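Ticket: Cups sliding on serving trays when carried
Product: Ivska cups and bowls, Witska dark serving tray with handles
Opened by: Leonie Wieser
Handled by: Benvinda Marinho, Zekach Tableware Support
Opened: 1st October
Status: Solved (one item passed on, see end)

Leonie Wieser wrote:

Hello! First of all, we love this set. We bought the Ivska cups and bowls for our shared tea and soup table and people keep telling me how cheerful the colours are. The greens and blues look wonderful on the dark trays.

The trouble is that the cups travel. Put one on the tray, lift the tray, tilt it even slightly, and off it goes until it meets the raised edge. The bowls do it as well, only more slowly and with a scraping noise. We have one folded towel that we've been putting down as a liner, and that helps a great deal, but I don't know if it's a sensible long-term answer or if we have been sent the wrong trays. The order came through Hjaltadóttir in two parcels. 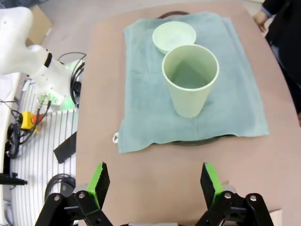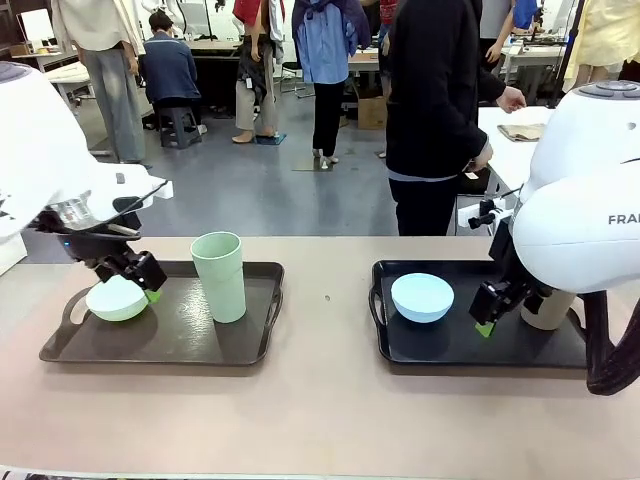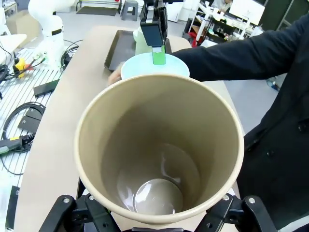 All on our long table.

What I would like to know:

Are the trays meant to have some kind of grip on them? Mine feel completely smooth.
Is there a proper liner, or is a towel fine?
Does the tall cup belong with this tray, or with a different one?

I can do any amount of testing. I have a kitchen scale, a tape measure and a great deal of goodwill.

Benvinda Marinho replied:

Hello Leonie, what a lovely ticket to open the morning with, thank you. I use the pale green bowls at home and I'm very glad the colours are going down well.

Short answers first. The Witska tray comes in two finishes, smooth and grip. From above they look nearly the same, and they are both dark with the same handle, so it's very easy to end up with one when you wanted the other. The tall cup is fine on either. A towel is a perfectly good liner if it lies flat.

To find out which finish you have, could you try these with a clean, dry tray?

1. Draw a fingertip across the middle of the tray. The grip finish drags a little, like a rubber jar opener. The smooth finish doesn't.
2. Turn the tray over and look near one handle for a small raised letter. G is grip, S is smooth.
3. Put an empty cup in the middle, lift one end of the tray by 3 cm and see if it moves.

Please do the third one over a table!

Leonie Wieser wrote:

Done, and I enjoyed it far too much.

Fingertip: no drag at all on either tray. Letter: there's an S on one. On the other I can feel something but can't read it, it has been worn down or never came out properly in the first place. I rubbed a pencil over a bit of paper on top of it and it still could be an S or an 8.

Lifting one end: the cup went straight away. The bowl stayed put the first time and went the second. Then I tried the bowl upside down, out of pure curiosity, and it didn't budge. I suppose that's the rim doing the work. Not very useful for soup.

I also tried with the tray freshly washed and only half dried, and everything slid much worse. Is that normal? We wash a lot of these in a hurry and I wouldn't swear that they all go back to the table properly dry.

Benvinda Marinho replied:

Very normal, and well spotted. A thin film of water under a smooth base lets the whole cup float a little, so a damp smooth tray is about as slippery as our trays get. Washing-up liquid that hasn't been rinsed off does the same thing and is harder to see. If you have the time, try this:

Wash both trays in hot water with one small squirt of liquid, rinse under the tap on both sides, and stand them on their long edge to dry. Do the same with two of the cups, and pay attention to the underside. The foot of the cup is slightly hollow and it holds on to suds. Leave everything for 20 minutes and then try the lifting test again.

I've asked Frans Verhoeven in our warehouse to look at what was packed for your order. No 8 exists on any Witska tray, so I'm fairly sure yours are both smooth.

Leonie Wieser wrote:

Rinsed, dried, waited, tested. It's a real improvement! The cup now holds at 3 cm and starts to creep when I go higher. The bowl is much better too, and the scraping noise has almost gone. I had no idea we were serving things on a layer of old suds, and I've put a sign up by the sink.

Carrying is another matter. I walked a full tray from the sink to the table and the tall cups still wandered at every turn. They're light when they are empty, so it doesn't take much. With the towel underneath they didn't move at all, I could practically jog.

So now I'm very interested in the towel. A few things about ours. It's an ordinary terry one, folded, and when it's folded again to fit inside the raised edges it gets thick in the middle and the tall cup leans. When I leave it bigger, a corner wants to sit on the edge of the tray. There must be a right way to do this.

Benvinda Marinho replied:

There is, and I'm delighted to be asked. I passed this one to Anisa Chin, who looks after our care leaflets, and here's her method:

Use a thin, well-washed towel if you have one. New terry is bouncy and old terry is flat, and flat is what you want under a tall cup. Fold the two long sides in to the middle, turn it over so that the joins are underneath, and smooth it from the centre outwards with your palms. Leave a finger's width free all the way round. Any label or hanging loop goes underneath, at a corner, where a cup won't be put down on it.

Bowls to the middle of the tray, tall cups close to the handles where your hands are. If you only have a thick towel, keep it to a single fold and give the cups a little press when you put them down, so the pile settles.

Change it when it's damp. A wet towel on a closed tray will start to smell by the next day, and it can leave fluff on the foot of the cup.

Anisa adds that a cork sheet works too, but it needs cutting to the corners and she has never once managed to cut a round corner she was happy with.

Leonie Wieser wrote:

Please tell Anisa that her method is brilliant. I did it with one of our older towels and the cups stand up beautifully straight. Turning the joins underneath is the bit I was missing, I'd been putting the folded edge on top and the cups were balancing on it like hens on a fence.

Mogens Hjaltested, who shares the tea table with us, now does the trays before I get there. He has also worked out that if the towel is folded to the tray once and then ironed, it remembers the shape. I haven't checked this, but his do look very smart.

One more thing while the ticket is open. Some of our cups stick together when they're stacked. I had two that needed warm water round the outer one and a good twist. Is that us, or the cups?

Benvinda Marinho replied:

A bit of both! The taper on the tall cups is quite slight, so if they're pushed together while wet they grip each other. Dry them first and stack them loosely, no more than four high. Warm water on the outer one and cold water inside the inner one is the way to part them — never a knife, please, the rim scratches easily. Shallow bowls can be stacked as high as you dare.

Frans has now checked your order. Both trays were packed from the smooth batch of 27, and the order form did say grip, so that's our mistake and I'm sorry. You have a choice. We can swap them for grip trays at no cost, or you can keep the smooth ones and we'll refund the difference. The exchange window is 14 days from this message. The trays don't need their original boxes.

Leonie Wieser wrote:

Could I be awkward and do one of each? I'd like to swap the one with the unreadable letter and keep the other with its towel. Everyone is rather fond of the towel by now and it keeps the noise down too, I hadn't expected that. The cups go down without a clink.

Benvinda Marinho replied:

Not awkward in the least, one of each it is. The return label is on its way to you and the grip tray leaves with the next parcel. Don't put a towel on that one, by the way, the grip only works with the cup directly on it.

Passed on: worn letter on the underside of the tray, to Frans Verhoeven, to check the rest of the batch by hand.

Passed on: Anisa's towel method, for the January leaflet, with the ironing as a maybe.

Leonie Wieser wrote:

New tray arrived. Cup in the middle, one end lifted well past where it used to go, and it just sat there! Mogens wants to know how high he can go. I've told him to do it over the table.

Ticket closed by customer.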